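Office chair

Reading time: 2 min
Print this article | E-mail this article

An office chair, also called a desk chair or, in older catalogues, a task chair, is a seat made for people who work sitting down for a good part of the day. It generally has a single central column, a base with castors and a seat that can be raised or lowered, though there have always been plainer sorts, and a great many people have done perfectly good work on a kitchen chair with a cushion tied to it.

The backrest is the part over which makers have fussed the most. Padded backs covered in cloth or leather were usual for a long time, and they are still much loved in chilly buildings. Mesh backs, stretched over a stiff surround, let the air through and give a little as the sitter leans, and they have become a familiar sight in offices, workshops and spare bedrooms alike.

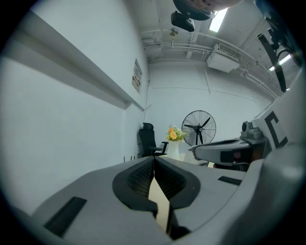

A tall back supports the shoulders as well as the waist, and is often sold together with a headrest. Opinion on headrests is divided. Renata Laskowska, in her fond little handbook Sitting Well at Zomthorpe, thought them a comfort for telephone work and a nuisance to anybody with their hair up. Armrests take some of the weight off the neck, but they should slide under the desk without knocking, and it is worth measuring before buying (the Clusa pattern, otherwise a dear old thing, was 2 cm too high for most desks of its day).

Care is simple enough. Mesh likes a soft brush and a barely damp cloth, and castors gather hair and thread, which can be teased out with a crochet hook. The screws under the seat work loose with time and want tightening every January or so.

See also: Desk; Footstool; Bumness stool

Print | E-mail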